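Giving up the weekly shop

We stopped doing a big weekly shop in March. There was no grand plan behind it. The car was at the garage for longer than expected, the Indgate bus only runs until early evening, and after the second week of carrying things home in two bags I noticed we were throwing less away.

Before that I did the lot on a Monday night, usually tired, usually without a list. We'd end up with 3 bags of salad and no onions. Now one of us goes to Rodrigues on the corner every couple of days and buys what we need for the next two dinners.

It does cost more per item, and I won't pretend otherwise. A tin of tomatoes is dearer there than at the supermarket, and so is washing powder. But I kept the receipts for a month and the total came to £189, against £315 for the month before. Most of the difference was food we used to buy and not eat. 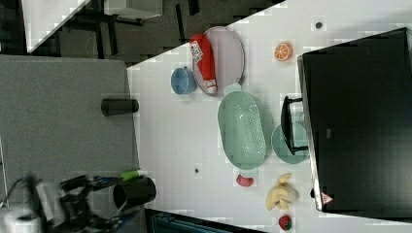
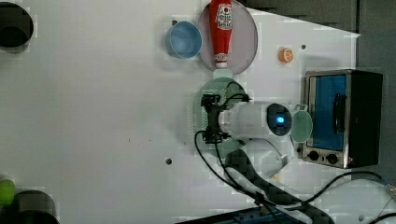

The other change is that I've started planning meals in pairs. If I roast a chicken, the next night is soup or a pie. If I cook rice, I cook double and fry the rest with an egg. Rekha Rajan put me on to this years ago and I didn't listen. She also says to write the date on anything that goes in the freezer, and I still forget that half the time.

Some things don't work. Nappies and cat litter are too heavy to carry, so those come by delivery once a month. Having people round takes more thought too. When Kelly and her lot came for lunch I had to go out 4 times in two days, the last time for butter.

The car has been back for a while now - new clutch, not cheap - and we've carried on walking. I'll do another month of receipts in the winter, when the weather's worse and I'm more tempted to drive.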